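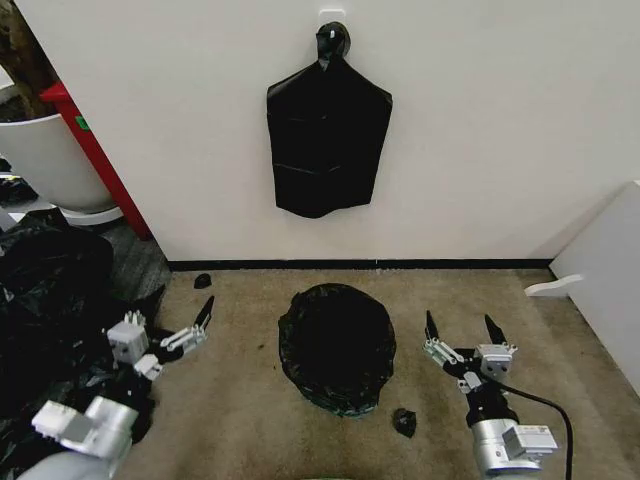
How large should a liner be for a small round bin?
Its flat width should be a little more than half the distance around the rim, with enough length to fold over the outside.

Bin liners, wall-hook storage: gallery

These notes cover small round bins kept against a wall, with a spare liner on an adhesive hook. The reference bin is a Busex, 282 mm across the rim. Liners are Gultex black, 22 to a roll. The hook is a Trirnell, stuck to bare painted wall. 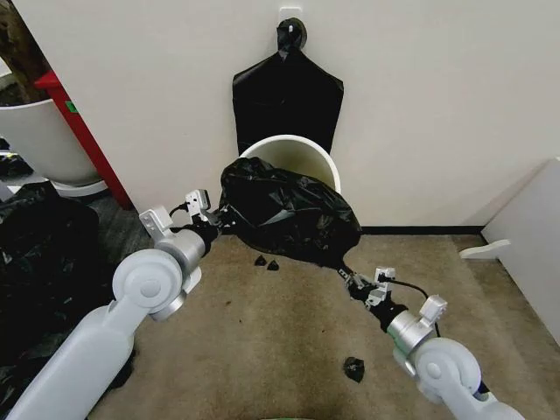
Black liner at the front of the bin, spare on the hook behind.

Flat width of the Gultex liner is 500 mm. Fold-over at the rim should be at least 8 cm all round. Anything less tends to slip when the bin is filled. Push the base of the liner down by hand before folding, then run a finger under the edge to let out trapped air.

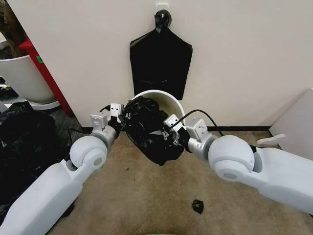 Hook height depends on the length of the spare. Measure from the neck of the gathered liner to its lower edge and add the height of the bin. The spare hanging above the white bin reaches down nearly to the rim, and I would treat that as the lowest workable position. Raising the hook by 9 cm gives clearance for changing the liner without catching the spare. Let the adhesive set overnight before hanging anything on it.

Kaewmanee liners were also tried on the same hook. They are thicker and keep their fold lines longer, so the neck needs a tighter twist before it will

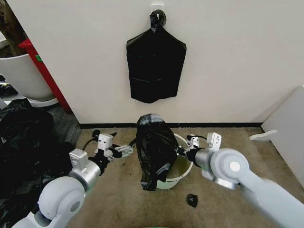 sit on the hook without sliding. Width is the same as the Gultex, and the fold-over holds equally well. Collection is on Wednesday, so the spare is taken down that morning and a new one put up from the roll.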